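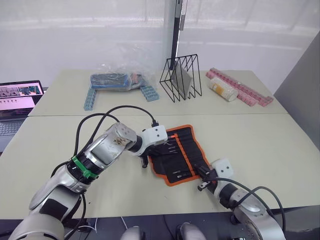
Tool roll

A tool roll is a length of cloth or leather, sewn into a row of narrow pockets, in which small hand tools are kept and carried. It is laid flat for use and rolled up for travel, when it is held shut by a tie, a strap or a buckle. It is among the simplest ways of storing tools, and among the most argued over by people who own more than one.

Construction

Most tool rolls are made from a single rectangle, folded up along the bottom edge and stitched at intervals to form the pockets. A flap along the top folds down over the tools before rolling, and stops them leaving by the open end. Rolls without a flap are lighter and cheaper, and their owners spend a certain amount of time on their hands and knees.

Canvas is the traditional cloth. Waxed canvas sheds rain and picks up everything else. Leather lasts longest and weighs the most, and is favoured by people who do not have to carry it far. Woven synthetics are now common in the cheaper sort and in a good many of the dearer ones. The edges are usually bound with tape, often in a contrasting colour, which helps when the roll has been put down in long grass or under a bench.

Pocket width is the main point on which makers differ. Equal pockets are easy to sew and suit a set of spanners badly, as the small ones vanish and the large ones have to be persuaded. Graded pockets suit one set perfectly and no other. The pattern sold under the name Plurnel tries to settle the matter with 20 pockets of mixed widths, and is generally found with half of them empty.

History

Cloth wraps for blades and needles are old enough that no one can sensibly claim to have thought of them. The roll in its modern form spread with the bicycle and the motor car, both of which were once sold on the understanding that the owner would be mending them at the roadside before long. Early car makers supplied a roll under the seat. As engines grew more reliable the rolls grew thinner, until they held a wheel brace and a screwdriver of doubtful hardness, and then were left out altogether.

The port town of Drukport had a small trade in canvas rolls, begun by sailmakers with offcuts to use up. Its surviving order book lists 3175 rolls for a single year, most of them for the boatyards at Urkum, which returned 94 as too short. The sailmakers' reply is also preserved and suggests that the chisels were too long.

Uses by trade

Chefs use a version with deep pockets and heavier cloth, known as a knife roll. Woodcarvers and chisel users prefer leather, or canvas with a leather strip at the bottom where the edges rest. Watchmakers, model makers and electronics repairers keep tweezers, picks and fine drivers in small rolls with narrow pockets.
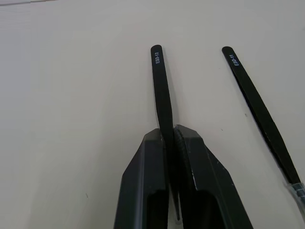 Fine-pointed tools are the hardest on a roll. A point put in downwards will work through the stitching in time, and a point put in upwards will find the hand of whoever opens it. Slip-on caps answer both problems until they are lost, commonly in the first week. Some makers add a stiff strip along the fold, and the Javier pattern has 2 of them, giving good protection and a roll that is rather reluctant to roll.

Compared with other storage

The toolbox holds more and protects it better, but everything in it ends up at the bottom. Moulded cases show at a glance which tool is missing and will accept no substitute for it. The roll falls between the two. It fits in a coat pocket or a saddlebag, makes little noise, and has no hinges to break. Against this, it must be fully opened to reach the last pocket, and needs a clear surface as long as itself, a thing seldom found in a working shed.

Care

Canvas rolls are brushed out and washed cold, after the tools have been removed. Leather is wiped and given a little dressing. Damp tools should be dried before they are put away, as a closed roll holds moisture well and rust stains do not wash out.

See also: Knife roll; Saddlebag; Toolbox; Waxed cotton

Page last edited 4 February 2019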